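Home | Journal | Older | Newer | Contact

Filed under: Work days, January

Up before six. Coffee, two slices of toast, out the door with the grocery list still in my pocket from last night. The bus to Sanside was on time and I had the office to myself until Orhun Ağca came in with his bike helmet on and a bag of rolls from Güneş. He put the rolls by the kettle and I had one before I took my coat off.

Most of the morning went on email. Nekitz sent the wrong invoice again, 619 where it should have been 200, so I wrote back with the order number and asked for a new one. Then Dragica Popescu called from the Cummont office to ask when the move starts. I told her the end of the month and said I'd send her the list of what we're keeping. 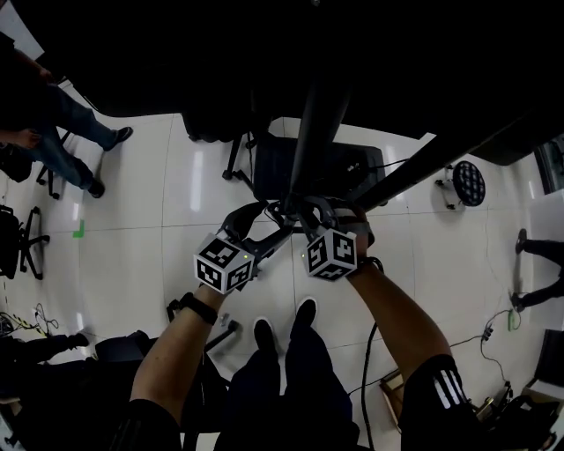
The floor is the part of this place I will miss least. It shows every crumb and every heel mark, and I have mopped it more often than I have mopped my own kitchen. The white tiles were shiny this morning, at least, and black shoes look good on them. I'd like carpet at the new place, though Orhun says carpet is worse with chair wheels. We went back and forth on that over the second roll.

After lunch I did the shelves. I had put this off since before the holidays. Old manuals went in one pile, cables in another, and I threw out a stack of catalogs that had been there longer than I have. I found my good scissors. I also found the birthday card we all signed for Dragica and never mailed. I put it in my bag and will give it to her when I see her.

The printer has to be decided on too. Dragica wants it at Cummont, Orhun wants to sell it, and I don't mind as long as I'm not the one carrying it. It is a big black thing and the paper trays stick. I wrote "ask" next to it on the list and left it there.

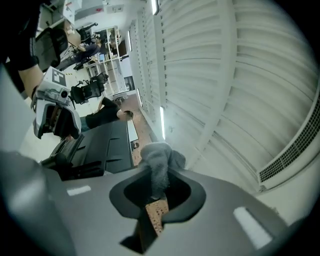
Evening

Home at 6:28. Soup from the freezer and the end of the bread. I called my sister, who has a cold, and we talked for 26 minutes, mostly about her boiler. Then I washed the gray sweater by hand and laid it over the tub to dry.

For tomorrow: boxes, tape, a marker that works. Send Dragica the list. Chase Nekitz if there's no answer by noon.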